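Mar 19, 2020

# Helcombe opens its toy lending shelves this spring, and you're invited to rummage

HELCOMBE – I've wanted to write this one for a long time, so forgive me if I go on a bit. The Helcombe Toy Library is opening its doors to borrowers, with 376 sets of blocks, balls, stackers, sorters and puzzles ready to go home with families in Helcombe and Skemel!

I started this whole thing in my garage. My kids had outgrown their blocks, I couldn't stand to throw them out, and a neighbor asked if she could borrow a tub for her grandson. Then her sister wanted one. By February I had shelving where the car used to be and a label maker I'd gotten far too fond of. We've since moved into the old shoe store on Godinho Street, and the garage has a car in it again.

## How borrowing works

You pick a set, we write it down, and you bring it back in three weeks. That's pretty much it. Membership is $19 a year per household, and you can have two sets out at a time. If a piece goes missing, tell us when you return the set and we'll swap in a spare from the odds-and-ends drawers (they are very full drawers). We don't charge for lost blocks. I have stepped on enough of my own to know where they go.

Of the 376 sets, 352 are on the shelves now. The others are still waiting for me to clean them and match up their pieces, and I'll add them as I get through them.

Pickups are by time slot for now, one household per slot, and every set gets wiped down when it comes back and again before it goes out. If you'd like yours brought out to the car, call ahead and say so – we're happy to do it.

## What's on the shelves

We kept it simple. There's very little with batteries, and what there is has an off switch. Most of the shelves are plain shapes in plain colors, the kind of thing a two-year-old can carry around all morning and a five-year-old can turn into a city. We also have floor puzzles, a train set that takes up more room than I'd like, and a good stack of board games for older kids.

My favorites are what we call tray sets. I put the first ones together for a family with twins, and they've been the most requested item ever since I mentioned them to people.

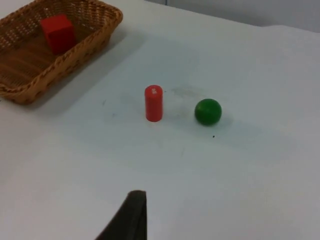 A tray set is a small handful of shapes and something to put them in, with no instructions at all. Kids sort them, hide them, line them up, feed them to the dog (please don't let them feed them to the dog). I like to start with very few pieces and a bit of a puzzle built in, so a red cube might already be sitting in the wicker basket while a red cylinder and a green ball wait out on the table. Does the cylinder go in next, to match the color? Does the ball? I've watched grown-ups get quite heated over it. When the little ones lose interest, you add two more shapes and off they go again.

## Thanks, and one request

The shelving and the sign came from Flonulden, the hardware store two doors down, who also lent us a ladder and have been very patient about getting it back. Families in Skemel gave us a wonderful pile of puzzles, and 200 households have already put their names down to join.

My request is for baskets. Shallow ones with low sides are best, so small hands can reach in. Drop them at the Godinho Street door any morning and leave a note if you'd like them returned someday.

## Getting in touch

For time slots, membership forms, or press questions, call or stop by the Helcombe Toy Library on Godinho Street. Reporters are welcome to borrow a set too, on the same three-week terms as everyone else.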